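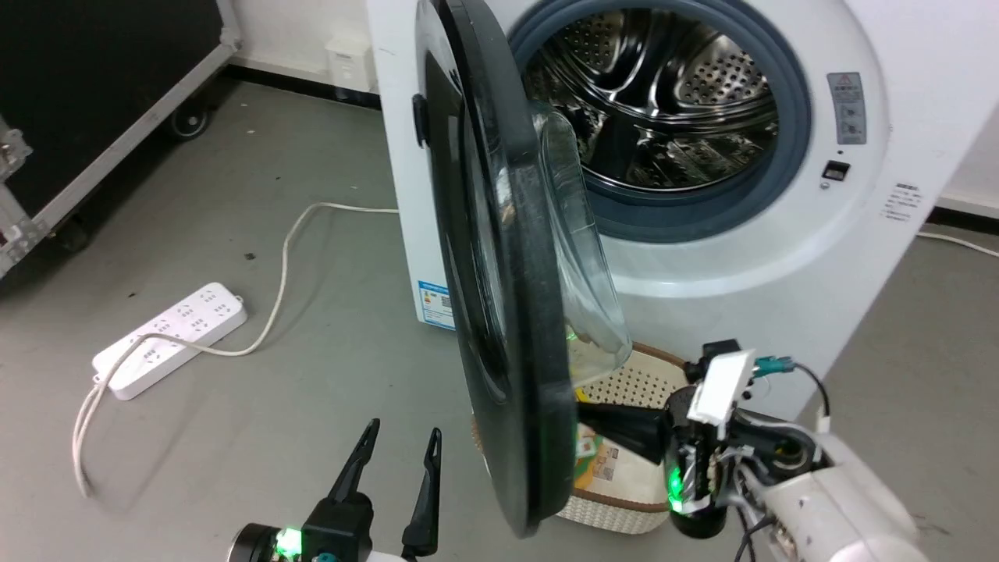
The washer with its door open.

Our library threw out 43 metres of books in June, and I was in favour of it. I would like that on the record before I start complaining, as I am usually taken for the sort of person who chains himself to a bookcase.

Most of what went deserved to go. We had three copies of a guide to spreadsheet software that no computer in the building could run. We had a tax handbook from a decade when people still sent cheques. A library that keeps everything is a shed with a borrowing policy, and anyone who has worked a desk knows how quickly a reader gives up on a shelf where the good book is wedged between 13 dead ones.

My quarrel is with how the choosing was done. The Bundero branch, like every branch in the district, now weeds from a report. The report comes out of a catalogue system called Jamimitz, and it lists whatever hasn't been borrowed in a set period. Somebody prints it, somebody else walks the shelves with a trolley, and by Thursday the books are in boxes. It is fast, it is tidy, and it has no opinion about anything.

A good librarian does have opinions. That used to be most of the job. The old hands bought on judgement and culled on judgement, and they got plenty wrong. One at Gralemlow refused to buy westerns for the better part of her career and hid the donated ones behind the atlases. You could argue with her, though, and people did, at some volume. I have tried arguing with a report and it only gave me a second page. 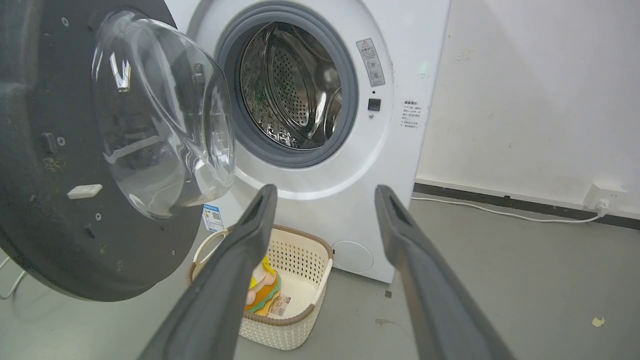

Bundero Branch Library, Local Studies and Collections

Take the local history shelf, which I look after and am therefore entirely reasonable about. The report flagged 74 titles there. Of course it did. A parish history gets opened in the reading room by a woman tracing her grandfather's dairy, she copies out half a page, and she puts it back. No loan is recorded. As far as Jamimitz is concerned, the book has spent the afternoon asleep. I went through the list by hand and kept 70 of them, and was told this was a low rate of compliance. I have had it described worse.

The defence is always that anything rare can be fetched from somewhere else. Tseng, the regional store, holds a last copy of everything, or is meant to. I asked for four of our own cast-offs as a test. Two arrived. One was listed as in transit, a condition it has so far shown no sign of recovering from, and the fourth had been weeded at Tseng for lack of use.

I don't want the report abolished. It found the tax handbook, and I had walked past that thing for years. What I would like is a rule that a person who knows the shelf reads the list before the trolley goes out, and has the right to cross things off without filling in the orange form. The form asks for a reason in 13 words or fewer. My usual reason is "I have read it", and there is still no box for that.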